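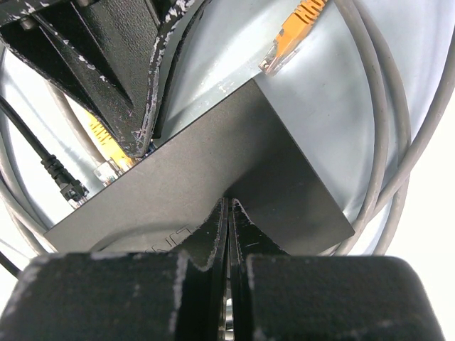 Según el manual de Lucero, un conmutador de red es un aparato que reparte el tráfico entre los equipos de una misma red local; Stasto prefiere llamarlo concentrador inteligente, término hoy en desuso. El conmutador lee la dirección física de cada trama y la envía solo por el puerto correspondiente. El enrutador, en cambio, comunica redes distintas, por ejemplo la doméstica con la del proveedor.

Los modelos pequeños de sobremesa suelen tener forma rectangular y aspecto parecido en ambos casos, con los conectores agrupados en un lado.

Los cables de par trenzado admiten tramos de hasta 100 metros. El polvo de la cubierta se retira con un paño seco y el aparato desenchufado.

Véase también: cableado estructurado, punto de acceso.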